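3. Materials and storage conditions

The work reported in this section concerns the loss of stem firmness in cut tulips between harvest and sale.

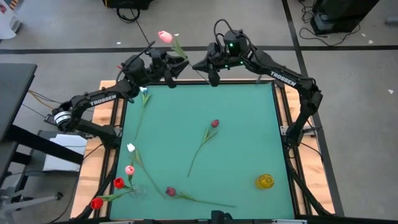

Figure 1. Pink tulip with green stem and leaf, held upright above a teal-green work surface.

3.1 Plant material

Tulips of one pink cultivar were obtained from a single grower, Siddiqui, in one delivery. The bulbs had been planted in September and forced under glass following the grower's normal schedule. Stems were cut at the stage when the bud was fully formed but still closed, with color visible over at least half of its length. The bulbs were removed at the packing line, and the stems were bunched, wrapped in paper, and shipped upright.

A total of 200 stems was accepted into the study. Stems with broken leaves, visible gray mold, or a bend near the neck were rejected at intake. The remaining stems were trimmed to a common length with a sharp blade and weighed. Leaves were left on, as removing them changes water uptake and would have made our results hard to compare with normal retail handling.

3.2 Holding solutions

Stems were assigned at random to one of two solutions. The first was tap water that had been left to stand overnight. The second was the same water with Provent, a commercial holding product sold to wholesalers, mixed at the strength given on its label. Both solutions were made up in one batch before the trial and kept covered in the cold room. Containers were washed with dilute bleach, rinsed, and dried before use.

Water level was checked each morning and topped up from the same batch. We did not replace the solutions during the holding period. Full replacement is common in shops but rare at the wholesale stage, and the wholesale stage is the one of interest in this paper.

3.3 Temperature and light

All stems were kept in a Grorer cold cabinet set to 2 °C for 6 days and then moved to a display room at normal indoor temperature. The cabinet was dark except when the door was opened for inspection. In the display room, overhead lights ran on a timer that followed shop hours. Air temperature and humidity were recorded by a Follix logger placed at bloom height. An earlier version of the protocol placed the logger on the floor, where readings were consistently lower than those taken among the flowers; the data from that version are not used.

Tulips continue to lengthen after cutting, and the growth is mostly in the upper part of the stem. For this reason stem length was measured from the cut end to the base of the bloom, and the measurement was repeated at each inspection. The position of the containers was changed daily according to a fixed list, so that no group stayed next to the door or under the same light.

3.4 Firmness and bending

Firmness was measured by clamping the lower part of the stem in a level position and recording how far the bloom dropped under its own weight. A larger drop means a softer stem. The clamp was lined with foam to avoid crushing the tissue, which in pilot work had caused stems to fold at the point of contact. Each stem was turned a quarter and measured again, and the mean of the 2 readings was used.

Bending in the container was scored separately by eye. A stem was scored as bent when the bloom hung below the rim. This measure is coarse, but it matches the point at which florists tend to withdraw a bunch from sale. All scoring was carried out by Rafia Bhutto, who was not told which solution a container held.

3.5 Treatment of the data

Fresh weight and stem length are given as a percentage of the value at intake. Stems that snapped during handling were removed from the firmness data from that point on, but their earlier readings were kept. Petal drop was recorded but is not analyzed here — too few stems had reached that stage when the trial closed.

The effect of solution was tested with a mixed model in which container was a random term. Bloom weight was added as a second predictor, given that a heavy bloom increases the drop in the clamp test even when the stem itself is sound. Results with and without this term are presented in Section 4.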